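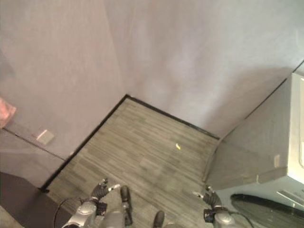
**Windness Einhebelmischer, Schwarz matt — vier Sterne**

Den Waschtisch habe ich im September umgebaut, seitdem läuft der Mischer täglich. Bezahlt habe ich 343 Euro, bei Jadier lag er zuletzt bei 329. Die Montage dauerte 30 Minuten, Dichtung und Schläuche lagen bei.

Der eckige Auslauf passt gut zum rechteckigen Unterbaubecken und reicht weit genug nach vorn. Der Hebel sitzt oben und lässt sich mit einem Finger bedienen. Kalkflecken sieht man auf Schwarz sofort — einmal am Tag abwischen muss man schon.
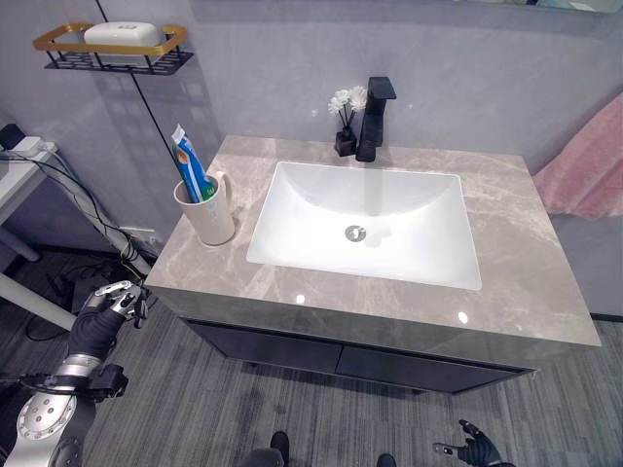 Mwaipopo: Bei mir wurde der Hebel nach einem Jahr schwergängig. Die Kartusche gab es einzeln, getauscht war sie schnell.

Danke, die Kartusche bestelle ich auf Vorrat. Ein Stern Abzug bleibt für die Anleitung, die nur auf Englisch beilag.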